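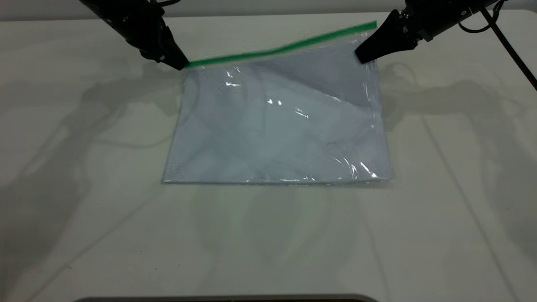

*Item 3: the zip-top bag task, both grippers at the green strip.*

# Drestach Packing Co-operative: working group on machine help

**Minutes of the meeting held on 30 June 2023, upstairs room, Tandness**

**Chair:** Fergal Moriarty
**Present:** packing floor (two), returns desk, stores, accounts
**Apologies:** transport

## 1. Minutes of the May meeting

Agreed, with one change. Under "folding", the words "the machine can fold tea towels" to read "the machine folded a tea towel". Stores asked for the difference to be kept in mind for the rest of the meeting.

## 2. Matters arising

The label printer is still waiting for a part. The quote from Barta for new benches has come in and will be taken at the next meeting.

## 3. Bag closing: report from the Ilent trial

The Chair reported on his visit to Ilent, where a two-armed machine is being tried on small packing jobs. The job we had asked for was the clear zip-top bag, as used on our spares line. The picture was passed round.

Packing floor pointed out that the bag is lying flat on a clear white table with nothing else near it. On our line a bag comes out of a box stuck to three others, and has to be opened and filled before anyone thinks about closing it. They did not see how holding the strip at both ends got us much nearer to that.

The Chair said he had put this to Ilent. Their figures for the task are 1,000 tries, of which 300 were done with bags that had something in them. He had asked how many of the 300 ended up properly shut and was told the results were still being checked. The meeting did not think much of this answer.

Returns asked how the machine knows the strip has caught all the way along. A person runs a thumb over it and feels the click. The Chair did not know. Stores said clear film must be hard for any camera, given how it creases and throws back the light, and that the green strip was probably doing it a favour. Ours have no colour on them. The Chair to ask whether plain bags have been tried.

Accounts said the group should be fair: two years ago we were told that soft plastic was out of reach altogether, and a machine that can get hold of it at all is some progress. Packing floor accepted this but said progress was not the same as a packed order. The spares line closed 1,328 bags in May with one person on it, who also answered the phone.

There was some talk of household uses, as Ilent's leaflet speaks of packed lunches and tidy freezers. The group felt that a kitchen would be harder than our bench, and that the leaflet was getting ahead of itself.

**Agreed:** no money to be set aside for a machine this year. The Chair to go back to Ilent with a box of 14 of our own filled bags, mixed sizes, and ask to watch the lot done in one go without anyone stepping in.

## 4. Floor sweeper

The sweeper on loan is still stopping at the lip by the loading door. Packing floor lift it over each morning. Accounts asked whether this time was being written down. It was not. To be noted from now on.

## 5. Any other business

Stores asked for a second tape gun. Agreed.

**Actions**

- Chair: plain bags question, and the 14 filled bags, to Ilent
- Packing floor: keep a note of time spent on the sweeper
- Accounts: send the Barta quote round before the next meeting
- Stores: order tape gun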